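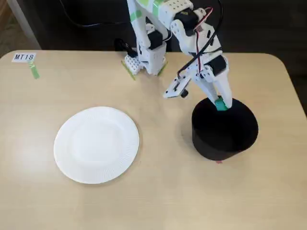
Academic libraries should stop using gate counts as the main measure of whether a building is worth its operating cost. The gate counter at Skembridge, where I have worked in access services for most of my career, records a body crossing a beam. It does not record what the body wanted. A student returning a laptop charger and a student who reads for six hours each add one to the total. Anything could be set out on a table on the other side of that beam, even just a paper plate and a black container, and the counter would report the same figure. We then put that figure in a budget request as if it described use.

The usual defense is that gate counts are cheap and go back a long way. Both points are correct. Our series is continuous except for one January when the sensor was replaced, and a long series has value for staffing the front desk. My objection is to the second use, where the same series decides which floors stay open late.

Consider the third floor. It has 297 seats, and the building has 567. Under the current formula, a floor gets evening hours if the building passes 300 entries after 6 p.m. The formula has no term for where people go after they enter. In practice most evening entries are short visits to the ground floor for printing and holds pickup. The third floor is opened, lit and staffed on the strength of traffic that never reaches it.

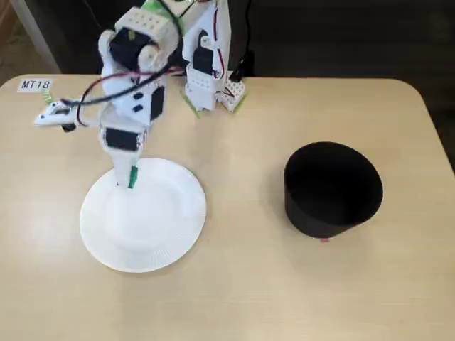

Seat occupancy is a better measure, and it is not hard to collect. Two sweeps per evening, done by whoever is already closing blinds and pushing in chairs, will give a usable rate by floor within a term. Liesbeth Vanhove ran sweeps like this in our branch library with a clipboard and a floor plan. The sheets were entered in a spreadsheet once a week. Her results changed the branch closing time by an hour, and the complaints file did not grow.

Lieven Brouwer, who manages our systems, prefers a sensor product called Viria, which estimates occupancy by zone. I have no quarrel with the accuracy he expects from it. I do object to the license, which starts at 2,000 a year for a building our size and renews automatically. I also object to keeping the zone data on a vendor's server under a retention period the vendor can change. A pencil mark on a floor plan carries no device address.
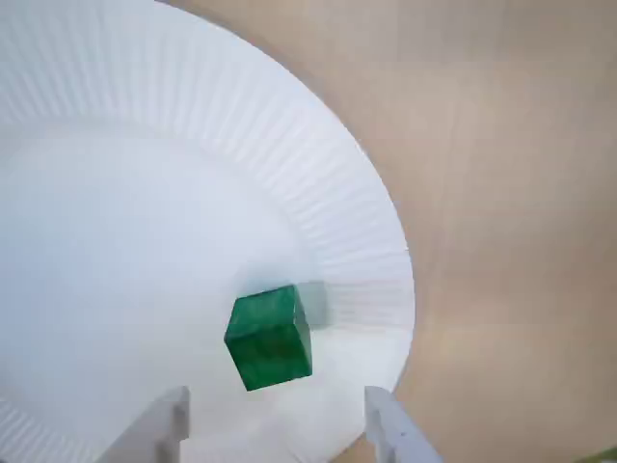
There is a fair argument that sweeps are uneven. Staff skip them on busy nights, and two people will code a coat on a chair differently. Both problems can be reduced with a one-page rule sheet. A coat counts as occupied on the first sweep and as vacant on the second if nothing has moved. Missed sweeps are left blank and never estimated. The error that remains is smaller than the error in assuming that every entry is a reader.

I would keep the gate counter. It should be reported in an appendix, with the date of the last sensor calibration next to it. The hours formula should use floor occupancy alone, reviewed once a term, with the threshold set before the data is collected. The draft policy now in circulation does none of this, and I will be voting against it.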